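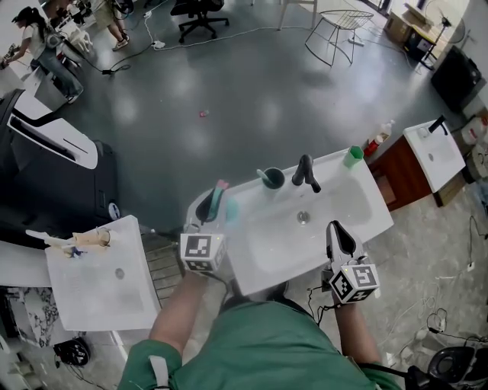
# Irkider hand-held grippers (pair)

I've looked after these for long enough to have opinions, so this page is the bits I'd want to know if a pair had just landed on my bench. You get a left and a right, two cables, a spare set of finger pads and a bag of screws. Order code is Irkider H, and we sell it complete or with the Skenden carry case (get the case, the box it ships in is only good for one trip!).

## What comes in the box

- Left and right gripper, white shell, black finger pads fitted
- Marker cubes, one per gripper, already screwed on
- 2 cables, 3 metres each
- 1 set of spare pads
- 16 M3 screws, of which you'll lose a few
- Hex key and a lint-free cloth

## Setting up a pair

Start with the cubes. They're printed with black and white squares and each one has a top face, marked with a small dot on the underside of its mount. If a cube has gone on a quarter turn out, the software will still find it quite happily and tell you your hand is somewhere it isn't. I lost most of an afternoon to that once.

Plug in the left one first and wait for the light before you do the right. Then run the cable back over your forearm and fix it at the elbow or sleeve with a soft strap, leaving enough slack to reach right out in front of you. If you feel it tug at full stretch, undo it and give yourself a bit more. A cable that hangs straight down from the handle will work its connector loose, and then you get drop-outs that look like a software fault.

Last job is the zero. Close both grippers fully on nothing, press and hold, open them fully, press again. Do it again whenever you change pads.

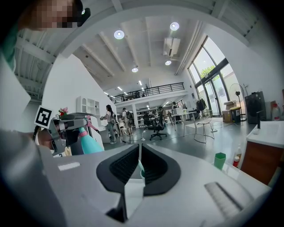
*Words by Tayla Paewai, bench and repairs · checked by Glenys Hoani · 10 February 2025*

## Pads

The pads are what wear out. The mesh texture on the inside face is where all the grip comes from, so once it goes smooth on the tips you'll find thin handles start to roll. Toothbrushes are a good test, as it happens – if one twists while you're holding it upright, look at the tips before you start blaming anything else.

To change them:

1. Unplug the gripper.
2. Undo the two small screws at the base of each finger.
3. Slide the old pad off towards the tip. It'll be stiff, keep going.
4. Wipe the finger down, slide the new pad on until it clicks.
5. Screws back in, finger tight plus a nudge with the key.
6. Zero again.

Always change both fingers together. I know it's tempting to do just the tatty one, but a new pad against an old one closes slightly off centre and you'll be chasing it all week.

## Cleaning

A barely damp cloth for the shell and the ribbed grip pad, and nothing else. Please don't spray cleaner straight at it. Put it on the cloth, well away from the open end of the jaw. If you've been working at sinks, wipe the pads dry and leave the jaws open overnight.

Cubes want a dry cloth only. Solvent takes the black off, and a grey cube is no use to anyone. Reprints come from Goodwin and I keep them in stock.

## Stiff jaw?

Nine times out of ten it's fluff in the slide. Blow it out, work the trigger a dozen times, see how it feels. If it's still gritty the bearing wants replacing, and I'd rather you sent that one in because the spring behind it goes a long way when it gets out.

## Spares and servicing

| Part | Code |
|---|---|
| Finger pads, set | IR-P |
| Marker cube, left or right | IR-C |
| Cable, 3 m | IR-L |
| Slide bearing and spring | workshop only |

The warranty is 12 months and covers everything except pads. Send repairs to the Biltenden workshop with the cables included, please. There's a new cable clip due in April, and it'll fit the pairs already out there.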